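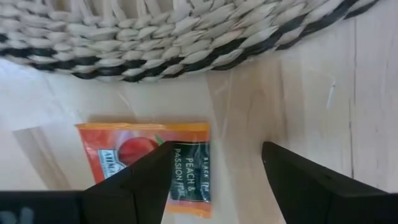

Print this page | E-mail to a friend
Search products Go

Korkholm Tea Sampler, 10 packets
19 August 2022 - by Maëlys Lebrun

Back in stock. Item no. 963. Ten single-cup packets, black and herbal mixed, packed for us by Guillot.

Steep 4 minutes for the black, longer for herbal. Mint one is strong - go easy. No added sugar, no flavorings. Two blends have licorice root, check the packet if you dont like it.

Keeps till next May if stored dry. Away from coffee and spices please.

Ships from Pustau, usualy next day. Cases of 176 packets for cafes and guest houses, order under item 916. Case orders go thru Baptiste Charpentier, allow a week. No returns on opened cases.

Loose leaf version - sold out, more coming.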